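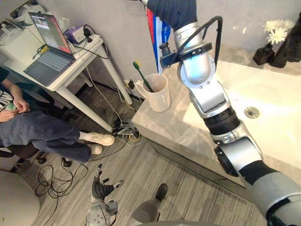
Reiko Koyama wrote in after my last post to say that she gives every overnight guest the same speech at the front door, before the shoes are even off, and that it ends with the words "and after that I am not going to ask you again if you want anything." She thinks I fuss. She thinks the whole business of having people to stay would be easier on everyone if hosts would decide what they're offering, say it out loud once, and then go sit down.

I've been chewing on that for a couple of weeks now, Reiko, and I think you may be right, although I don't believe I could do the speech. I come from fussers. My mother would follow a visitor down the hall with a second blanket, and then with a third, different kind of blanket in case the second one was scratchy, and then she would stand outside the closed door and ask through it whether they'd like the window open. I loved her very much and I do exactly the same thing, except that I also text.

For anybody new, we moved to Lundach in the spring, after a long stretch in an apartment where a guest meant somebody sleeping with their feet under the dining table. Now we have a room with a door and a bed in it, and a small closet I've managed to keep mostly empty. People heard about the room. We've had visitors nearly every weekend since, and once for 19 nights in a row, when Haris was between leases and his new place in Revton kept not being ready.

I want to write about those 19 nights a little, because I learned more from them than from all the weekend people put together.

A weekend guest gets the good version of you. You cook the thing you're known for. You wipe down whatever needs wiping, you put out the towels that match, and everybody stays up a bit too late and is charming. Then they drive off on Sunday after lunch and you lie on the couch with your mouth open. It's lovely, but it's a performance, and both sides know it.

By about the fifth night of Haris there was no performance left in me. I ate cereal for dinner standing up, and he came in, looked at me, got a bowl, and ate cereal standing up too. I remember being so relieved I could have cried (I was tired, it had been that kind of week). I'd been making real dinners with a vegetable and a salad, and it came out later that he'd been skipping lunch to be hungry enough for them! All that effort, on both sides, and what we both wanted was a bowl of cereal and to not talk.

After that we got good at it. He told me he wakes up at five and had been lying in bed staring at the ceiling until he heard somebody move, so as not to be a bother. I told him I can't speak to people before my coffee and that it's nothing personal. So he started getting up when he liked and going out for a walk, and he'd be back with bread by the time I was fit for company. He knew the Fung bakery people by name before I did. I still buy the seeded loaf he found, and they still ask after him.

The bathroom was the sticking point, and I suspect it's the sticking point in most houses. We have one. There is something about another adult's things by the sink that makes a place feel either friendlier or smaller, depending on how you slept. For the first few days he carried everything back and forth in a little zip bag, like somebody at a campground, and I'd hear the zip at night and feel bad. I finally cleared him half the shelf and told him to please unpack. He did, and I felt better right away, and then two days later I was quietly furious about a razor. I don't have a lesson there. I moved the razor a few inches to the left and got over it.

Renato Barredo, who some of you know from his long comments, told me his family had a rule when he was growing up that a visitor was a guest for 4 days and then got a chore. It wasn't meant as a punishment. His grandmother would hand you the job very formally, and it was always something you could actually do well, so that a tall cousin got the top shelves and an uncle who liked to argue got sent to the market. He says people stayed longer after they had the chore and were happier about it. I tried it on Haris, late, around the second week. I gave him the recycling. He took it over with such seriousness that I now sort things his way, rinsed and nested, and I think of him on pickup night.

I've also been on the other end of this, and I should be fair and tell you I'm not a good guest. I'm an anxious one. I strip the bed before anybody's up. I say "oh, whatever's easiest" so many times that it stops being easy. When I stayed with Tien-fu Tang and her sister over the summer, I wanted a glass of water in the night and I didn't know which cupboard the glasses were in, and I stood there in the dark kitchen for ages deciding whether opening a cupboard was rude. I ended up drinking out of my hand. I told them at breakfast and they laughed until Tien-fu had to put her toast down. Then she opened every cupboard in that kitchen and left them open for the whole rest of my visit.

So the water glass is the one thing I've changed for good. There's always one by the guest bed now, with a jug, and I tell people where the rest live. I've added a few other things as we've gone along, and I've taken some away. The little basket of wrapped soaps is gone, for one. Nobody ever unwrapped a soap. They all thought it was decoration, and I'd bought 28 of them from the Ano catalog when they were on sale, so if you've had a birthday lately you may have received a soap from me. You're welcome!

What gets used, as far as I can tell, is the dull stuff. The extra phone charger, and the lamp you can reach lying down. A hook on the back of the door. The wifi password written out on a card in big print, with the capital letters underlined, which was my husband's idea and which he'd like credit for. A place to put a suitcase that isn't the floor and isn't the bed (we use an old piano bench). And a spare toothbrush, still in its packet, left where a person can take it without asking. I'm firm on the toothbrush. People will borrow your car before they'll ask you for a toothbrush.

What I haven't solved is the question of how to end a visit. I don't mean Haris, who left when his keys came through and then turned around at the end of the street because he'd forgotten his pillow. I mean the ones where the talk has run down and the coffee's cold and it's past three on Sunday and everyone is being too polite to stand up. My father used to slap both knees and say "Well!" and it worked every time, but I think you have to be a certain age and shape to get away with it. I tried it on Wai-kit Chou last month and he said "Well what?" and settled back in, and we had another 2 hours of him. It was a nice 2 hours, as it happened. He told us about the time he got locked in a garden center.

Going back to Reiko's speech, though. I did try a small one, on the last set of visitors. I stood in the hall and said that breakfast was whenever they wanted it, that everything in the fridge was fair game apart from the blue dish, and that I would be going to bed at ten no matter how interesting they were. My voice went a bit high. They said thank you, that sounded great, and then we all just stood there with the bags until my husband asked if anyone wanted tea.

I went to bed at ten, too. Well, ten-twenty. I did knock once to ask about the window, and they'd already opened it.

Haris is coming back for a long weekend in September, and he's asked for the same room and the same chore. I've told him the recycling is his. If any of you have a good way of getting people out of the armchairs, please put it in the comments, and I'll try them all and report back. Also I still have eleven soaps.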